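Reading Group on Memory and Skill Opens Its Second Year

Feb 17, 2024

The Chauvin Seminar, an evening reading group on the philosophy of mind, has opened its second year with a program on habit and skilled action. Registration for the spring sessions is open to anyone who can follow a discussion in English, with or without a degree in philosophy.

The group is run by Colette Guérin, who taught epistemology for 18 years before leaving full-time teaching, and Natanael Brandão, a doctoral student writing on motor memory. Last year they worked through texts on perception. This year's question is narrower: when a person does something well without thinking about it, is that a kind of knowing?

"We kept running into the same disagreement last spring," Guérin said. "Half the room wanted to say that a pianist's hands know the piece. The other half thought that was a figure of speech. So we decided to spend a whole program on it."

There will be 6 meetings, each built on one article or book chapter of no more than 80 pages. Readings go out by e-mail two weeks ahead. Participants are asked to send in one written question before each meeting, and the discussion starts from those questions -- there is no lecture.

The first two meetings deal with the old distinction between knowing how and knowing that. The third turns to habit, with a chapter on whether habitual actions can be done for reasons. Brandão will lead that one.

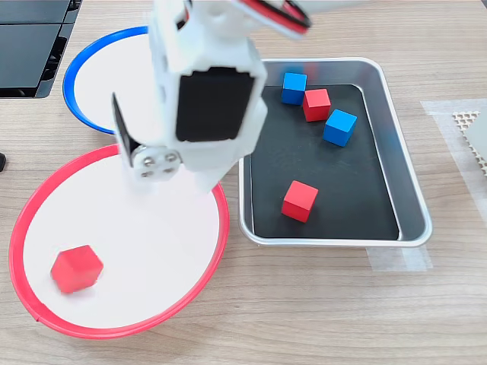
A white robotic arm above a red-rimmed plate and a metal tray.

The fourth meeting is given over to mistakes. Bastien Rolland, a guest speaker who has written on slips and lapses, will argue that errors in routine action tell us more about skill than smooth performance does. A person who pours orange juice into the coffee, he writes in the paper assigned for that evening, has carried out each movement well and still gone wrong, and any theory of skill has to say where the failure lies.

Tùng Văn will reply to Rolland. Văn holds that such cases are failures of attention and leave the account of skill untouched. The two have disagreed in print before, and the organizers have set aside an extra half hour.

The last two meetings look at teaching. One reading asks whether a skill can be passed on by words alone, and the other looks at apprenticeship and imitation. A short text on how children learn to tie knots has been added at the request of last year's participants.

The program is paid for by a grant of 4,000 euros from the Prallero Foundation, which covers room rental, copies and travel for the guest speaker. There is no fee for attending. Régis Picard, who handles the foundation's small grants, said the group was chosen from a field made up mostly of one-day conferences.

"They asked for very little and they had a reading list," Picard said. "It was an easy application to read."

Places are limited by the size of the room, on the second floor of the Brerkis building. Last year's participants have had first choice, and the remaining places will be filled in the order that requests come in. People who can attend only one or two meetings may ask to be put on a separate list and will be told a few days ahead if there is a chair free.

Guérin said the group will not be streamed or recorded. Written summaries of each discussion, without names, will be sent to everyone on the mailing list, including those who do not get a place.

A volume of essays from the first year is also in preparation. It collects five papers on perception, with replies, and is expected in November.

Requests for a place should include a sentence or two on what the person hopes to get from the readings. No academic background needs to be given. The full reading list is available from the organizers on request.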